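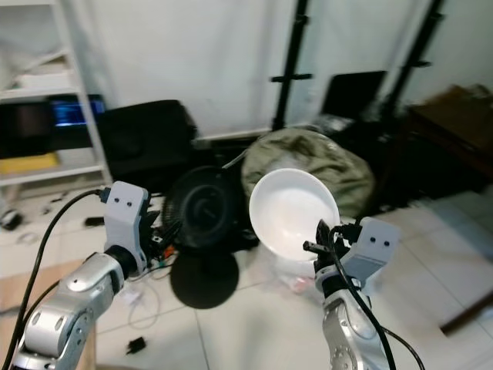

White bowl held up, black fan on the tiled floor, household goods room, Plustham, March

Open Day at the Plustham Household Store

The Plustham store takes in used household goods, sorts them and passes them on to people setting up a home with very little. It opens its back rooms to visitors once a year, in March. I went with Sharon Koech, who runs the smaller store in Nyanda and wanted to see how a bigger one handles its kitchen goods. We took the early bus and arrived a little before ten, when the doors opened.

Visitors sign in at a desk by the side entrance and get a paper badge. Groups are kept to 12 people. Ours was led by Victor Ogola, who has worked at Plustham for 16 years and did most of the route without looking at his notes.

Intake

The first stop is the intake bay. Donors drive up and leave their bags and boxes on a long counter, where two people check them while the donor waits. Victor said the waiting matters. If something can't be taken, it goes straight back into the car and the store does not have to pay for dumping it. They turn down mattresses, car seats and anything with a cut cord. Everything else gets a colored tag for the room it is going to.

Last year 3214 boxes went over that counter. The number is written on a board next to the door, with the figures for earlier years above it. Sharon asked how a half-empty box is counted. It counts as one box, which Victor admitted makes the total look better than it should.

Household goods room

The household goods room was the part we had come for. The floor is large pale tile, and a lot of the sorting is done right on it. Bowls, bags and small appliances go down on the tiles first and get picked up from there one at a time. I had expected tables everywhere. Victor said the room used to have more of them, and the goods just stacked up on top until the bottom layer was forgotten.

Dishes are checked by hand. The sorter tilts each bowl or plate toward the light to look over the inside, then runs a finger along the rim. A chip on the rim puts it out. Fine gray scratches from cutlery are fine if they come off with paste. Plain white is the easiest to place, as bowls from different donors can be put together into a set and hardly anyone will notice. Patterned pieces wait on the shelf until there are enough that match, and some have been waiting a long time.

Plastic bags are a nuisance in there. Many donors wrap each dish in its own bag, and the bags end up on the floor as the dishes come out. The thin ones are slippery on tile. There is a sack for them near the door that gets emptied at lunch and again at closing. Sharon's store asks for newspaper instead, and she gave Victor a copy of the notice she hands out.

Fans

March is when the fans start coming in, and they are handled in the same room until they have been looked over. Floor fans need a fair amount of work. The grille comes off and both halves are washed in the sink with dish soap. The blades are wiped down, and the base is checked to see that it sits flat and doesn't rock. Tiles are good for that check, provided the base isn't set across a grout line.

After cleaning, a fan goes to Urs Eder in the electrical corner. He looks at the plug and cord, runs the fan on each speed and listens to it. A fan that ticks goes back to have its grille refitted, and he said that cures most of them. Fans that pass get a label with his initials and the month. He had a shelf of Grinel and Levik heaters waiting too, but those stay put until fall.

I asked whether people really want used fans. Urs said every one of them is gone by the end of June.

Packing

Nyokabi Mwakyusa took over the group for the packing room. Each household that is referred to the store gets a kitchen pack and a bedding pack. The kitchen pack is built from a sheet that gives bowls, plates, mugs, cutlery, a pot with a lid and a few tools. The packer works down the sheet and initials each line. Heavy things go at the bottom, and bowls are nested with a sheet of newspaper between them. Nothing goes in a box that the packer can't lift alone.

Fans are not boxed. The cord is tied with a strip of cloth and the fan is carried out to the van last, so it can stand upright behind the seats.

Two of us were allowed to make up a pack. Mine took much longer than Nyokabi's. I had put the pot in after the plates and had to take everything out again.

Questions at the end

Tea was served in the front shop. Obadia Waweru, who manages the store, took questions for half an hour. Most were about opening hours and pickup. One man wanted to know why the shop does not sell the better pieces online. Obadia said they tried it for 2 months and the postage and breakage ate up the money.

Sharon asked about sorting on the floor, since her own room has vinyl that marks easily. He suggested laying down a rubber mat and keeping shelves for finished goods only. She is going to try the mat first.

Practical notes

The side entrance is step free, but the packing room is down a short ramp with a tight turn. Wear closed shoes. The bus stops across from the gate, and the last one toward Nyanda leaves at ten past five. Donations are not taken during the open day, so leave any boxes at home. The household goods room is the busiest part of the route, and the first group of the morning gets the longest time in it.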